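Prácticas de Manipulación Robótica — Apuntes de la sesión 4
Comparar pinzas en simulación sin engañarse demasiado

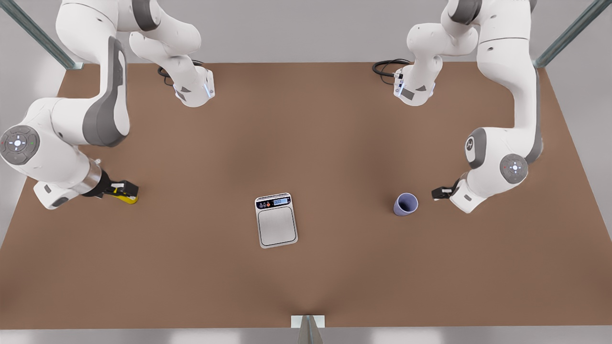

Figura 1. Puesto bimanual simulado: dos brazos con pinza paralela, báscula de cocina y vaso tumbado.

Versión de los apuntes: 30 de mayo de 2022. Sustituye a la de noviembre, que tenía las fórmulas del apartado 5 al revés y que, por lo que se vio en las memorias, nadie leyó hasta ese punto.

1. De qué va la sesión

Hay que decidir qué pinza se monta en el puesto bimanual del laboratorio de Stamonville. Hay dos candidatas, las dos paralelas, las dos eléctricas, las dos descritas en su catálogo con la palabra «versátil». La primera es la Lavton de dedos rectos. La segunda es la Didenko, con dedos algo más largos y una almohadilla de goma en la punta. El controlador es el mismo para ambas (Clovevgate, la versión que hay instalada en las máquinas del aula; no la actualicéis).

Antes de tocar el hardware se trabaja en el simulador. En el simulador los dedos no se doblan, los cables no se enganchan y romper un vaso cuesta lo que tarda en recargarse la escena. Esto es muy cómodo y conviene desconfiar de ello durante las dos horas que dura la práctica.

Lo que se pide es una comparación que aguante una pregunta malintencionada. La pregunta la haré yo en la defensa y suele ser siempre la misma: «¿y eso cómo lo sabes?».

2. El puesto

Tablero marrón mate, dos brazos blancos que entran desde el lado del fondo y tres objetos pequeños encima: la báscula, el vaso y una pieza amarilla.

Sobre los nombres. «Brazo derecho» y «brazo izquierdo» se refieren al robot, visto desde el robot. En la figura 1, por tanto, el brazo derecho queda a la izquierda. Todos los cursos hay un grupo que manda la trayectoria al brazo que no es, ve moverse el otro y abre una incidencia contra el controlador. El controlador no tiene la culpa. En los ficheros de configuración los brazos se llaman arm_r y arm_l, y siguen el mismo criterio.

El brazo derecho tiene en la figura la pieza amarilla metida en la pinza. El izquierdo está a un lado del vaso, con los dedos hacia el centro de la mesa. La báscula queda entre ambos, algo más cerca del observador, sin nada encima.

La mitad inferior del tablero está despejada y así tiene que seguir. Es la zona de paso: si un brazo tiene que esperar al otro, espera allí. Los grupos que la usan para aparcar objetos descubren más tarde que han inventado un problema de planificación bastante interesante, pero que no puntúa.

3. Por qué estos objetos

La báscula no está para pesar. El visor del modelo es decorativo y no leerá nada por mucho que se le insista. Se usa como destino: una plataforma cuadrada con el borde marcado, donde se puede decir sin discusiones si un objeto ha quedado dentro o fuera. La masa de los objetos se consulta en el propio simulador.

El vaso tumbado es el caso desagradable. Un cilindro en esa postura se puede agarrar por el cuerpo, con un dedo a cada lado, o por el borde, con un dedo dentro y otro fuera. El primer agarre pide apertura; el segundo pide puntería. Además rueda. Con un contacto asimétrico, el dedo que llega antes lo empuja hacia el que llega después, y entonces o se centra solo (y parece que la estrategia era buena) o se marcha de paseo.

La pieza amarilla es el caso fácil y sirve de control. Si una pinza falla con ella, lo primero que se revisa es vuestra configuración, y lo segundo también.

4. Procedimiento

4.1 Preparación

Cargad la escena base y guardad una copia con el nombre del grupo. Comprobad que los dos brazos responden por separado antes de moverlos a la vez. Anotad el paso de simulación, el coeficiente de rozamiento de los dedos y la semilla. Un resultado sin semilla es una anécdota.

La pinza se cambia en los dos brazos a la vez. Montar una Lavton a un lado y una Didenko al otro parece una idea brillante, porque se comparan las dos en la misma escena y se acaba antes. Lo que se compara entonces es una mezcla de pinza, brazo, posición y objeto, y no hay estadística que lo desenrede.

4.2 Tareas

Tarea A. El brazo derecho deja la pieza amarilla sobre la plataforma de la báscula y se retira a su postura inicial.

Tarea B. El brazo izquierdo agarra el vaso tumbado por el cuerpo, lo levanta y lo vuelve a dejar tumbado en la zona de paso.

Tarea C. El brazo izquierdo pone el vaso de pie sobre la plataforma. Para esto hay que reorientar la muñeca a mitad del recorrido, y es donde los dedos largos empiezan a molestar.

Tarea D. Con el vaso ya de pie en la plataforma, el brazo derecho echa dentro la pieza amarilla. Los dos brazos comparten espacio durante un momento corto y tenso.

Son 4 tareas. Cada una se repite con las dos pinzas y con las mismas posiciones iniciales. El generador de posiciones está en la carpeta común y admite hasta 1000 variantes; no hacen falta todas. Con 109 por tarea y pinza basta para esta práctica. El número no tiene ningún misterio: son las variantes que quedan después de filtrar aquellas en las que el vaso nace atravesado por la báscula.

4.3 Qué se considera éxito

Decididlo antes de lanzar nada y escribidlo en la memoria con una frase que pueda aplicar otra persona. «El vaso queda bien puesto» no sirve. «Al terminar la ejecución el vaso está de pie, apoyado entero dentro de la plataforma y sin contacto con los dedos» sí sirve.

El criterio se aplica igual a las dos pinzas. También a la que os cae peor.

5. Qué se mide

Tasa de éxito: ejecuciones con éxito divididas entre ejecuciones lanzadas. En el denominador van todas, incluidas las que abortó el planificador. En la versión anterior de estos apuntes la fracción estaba invertida y hubo grupos que entregaron tasas de éxito superiores a la unidad con toda tranquilidad.

Desplazamiento previo: distancia que recorre el objeto entre el primer contacto y el cierre de la pinza. Es la medida que mejor separa las dos candidatas en la tarea B. Una pinza que consigue el agarre después de arrastrar el vaso por media mesa ha tenido suerte, y la suerte se traslada muy mal al hardware.

Deslizamiento: movimiento del objeto respecto a los dedos desde el cierre hasta la apertura. Ojo con el rozamiento. La almohadilla de la Didenko está modelada con un coeficiente único, como si la goma fuera igual de adherente nueva que después de un curso entero en manos de estudiantes. Repetid las tareas B y C bajando ese coeficiente y mirad en qué punto se hunde la ventaja.

Holgura mínima: la menor distancia entre los dos brazos durante la tarea D. Si sale negativa, han chocado, aunque el vídeo quede precioso.

El tiempo de ciclo se anota, pero no se usa para elegir. Depende casi por completo de los límites de velocidad del controlador, que son los mismos en ambos casos.

6. Errores habituales

Mirar cinco ejecuciones y escribir las conclusiones. Luego se lanza el resto y se leen los resultados con cariño.

Ajustar la postura de aproximación con una pinza y usarla tal cual con la otra. Los dedos de la Didenko son más largos, así que la misma postura de muñeca los mete en la mesa. La comparación tiene que dar a cada pinza su propia aproximación, afinada con el mismo esfuerzo. Apuntad cuántos ajustes hicisteis en cada una.

Olvidar los cables. En el modelo hay un cable negro en espiral junto a la base de cada brazo, caído sobre el tablero. Es geometría visual, sin colisión: los brazos lo atraviesan con una elegancia que no tendrán en el laboratorio. Revisad a ojo las trayectorias que pasan cerca de las bases y descartad las que den miedo.

Lo mismo vale para los postes metálicos que se ven en las esquinas del fondo y en el borde delantero. Estos sí tienen colisión, al menos en la escena base. Ha habido grupos que la desactivaron «para que el planificador fuera más rápido». Fue más rápido.

Confundir la cámara de visualización con la del robot. La vista oblicua de la figura 1 es para nosotros. Si vuestro código estima la posición del vaso, tiene que hacerlo con la cámara configurada en el puesto y no con la que da mejores capturas para la memoria.

7. Cómo leer los resultados

Lo normal es que la tarea A no distinga las pinzas. Si las distingue, volved al apartado 4.1.

En la tarea B suelen aparecer diferencias que dependen mucho de la orientación inicial del vaso. Separad los resultados por orientación antes de hacer medias: una pinza puede ganar en la media y perder en la única postura que os importa.

La tarea C favorece a los dedos cortos por espacio y a la goma por agarre, de modo que las dos pinzas tienen algo que alegar. Aquí hay que mirar los fallos uno por uno. Una tabla con el motivo de cada fallo (no llega, empuja, resbala, choca, suelta tarde) vale más que otra gráfica de barras.

La tarea D dice más de vuestra coordinación que de la pinza. Se incluye porque el puesto real es bimanual y porque en algún momento hay que enterarse.

Si no hay diferencia clara, se escribe que no hay diferencia clara — con los datos delante y sin disculparse. Es un resultado perfectamente entregable, y bastante más útil que una victoria por dos ejecuciones defendida como si fuera la propia honra.

8. Entrega

Memoria de 6 páginas como máximo, anexos aparte. Tiene que incluir el criterio de éxito de cada tarea, la tabla de fallos, los resultados con rozamiento reducido y una recomendación firmada por todo el grupo. La recomendación puede ser «ninguna de las dos», siempre que venga acompañada de qué ensayo haría falta para salir de dudas.

Se adjuntan también la copia de la escena, el fichero de configuración del controlador y las semillas. Los vídeos son opcionales. Si se entregan, que haya al menos uno de un fallo.

Para la sesión 5, traed leída la hoja de seguridad del puesto de Stamonville y localizado en el plano el botón de parada de emergencia.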